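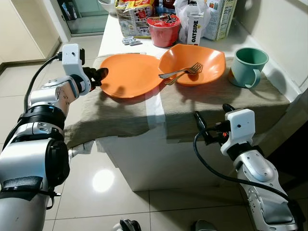
What the Debt Settlement Ads Leave Out

Hsiu-ying Chien keeps a folder of radio ads. She has been a consumer credit counselor long enough to have heard every version, and she played me one before I had my coat off. A cheerful voice promised that people who owe more than $2,000 on credit cards could pay "a fraction" of it and get on with their lives.

"A fraction," she said. "Nine tenths is a fraction."

I had gone to see her with a fair amount of doubt about the whole business, counselors included. A reader had written to me in May about a settlement company called Fedow. She had paid it $308 a month and stopped paying her cards on its advice, and then one of the card companies sued her. She wanted to know if that was normal. I didn't know, so I asked Chien.

"It's normal in the sense that it happens a lot," she said. "The plan depends on you falling behind. A lender has no reason to take less from somebody who is paying on time. So you stop, the late fees pile up, your score drops, and the company hopes to make a deal before the lender loses patience."

And if the lender loses patience first?

"Then you get served. And most of these companies are not law firms. They can't walk into court for you. I've had people bring me the summons and say, well, I mailed it to the company. When? Three weeks ago. By then the time to answer may be gone."

She wouldn't tell me what share of her clients had been through a settlement program. She said she didn't trust her own records on it, as people tend to leave it out of the first meeting. I pushed, and she still wouldn't. I liked her better for that than for anything in the brochure on her desk.

The other person I talked to was Chun-hung Su, a lawyer who handles collection suits and some bankruptcy filings from an office he shares at El-Sayed. He has an interest here, obviously. A bankruptcy lawyer who tells you settlement is a bad deal is a bit like a roofer who tells you your shingles look tired. I put that to him.

"Sure," Su said. "Discount what I say. Then go read the contract."

So we read one. The reader had sent me hers, eleven pages with her name blacked out, and Su went through it with a pencil. He stopped at the part that set the fee as a share of the debt she enrolled, and not of the money she saved. He stopped again at a line saying the company "may" contact creditors.

"May," he said. "I'd want to know when. It doesn't say when."

He also marked the section on the account where her monthly payments were held. It was run by an outside firm, Jandska, and it carried its own monthly charge. The reader told me later she had never noticed it. She had thought every dollar was going toward a settlement.

I called Fedow for comment and left two messages. A man called back and told me that the company's clients "are fully informed at every stage." I asked what happens when a client is sued. He said each case is different. I asked whether clients are told in writing that they might be sued, and he said he would look into it. I haven't heard from him again.

To be fair to the other side, Chien admits that settling can work. A person with a lump of cash, say from a tax refund or a relative, and a debt that's already been charged off can sometimes call the lender and get a decent offer without paying anybody. "Get it in writing before you send a dime," she said. "And set something aside for taxes. Forgiven debt can count as income. There are exceptions, but people find out about this one in January when the form shows up."

Her own kind of program isn't free of problems either. Under a debt management plan you pay back the full balance at a lower rate over several years, and plenty of people don't make it to the end. I asked her whether the lenders help pay for agencies like hers. She said yes, some of them do.

"You should ask about that," she said. "Ask anybody you sit down with who pays them."

Su's answer to the same question was shorter. "You do," he said. He charges $300 for a first review, though he takes it off the bill if you hire him, and he said legal aid will do the same review for nothing if your income is low enough.

Neither of them would tell me what my reader ought to do. Su did say she should file an answer to the lawsuit, even a plain one, before the deadline printed on her papers. She has done that. The hearing hasn't been set, and Fedow took its payment again this month.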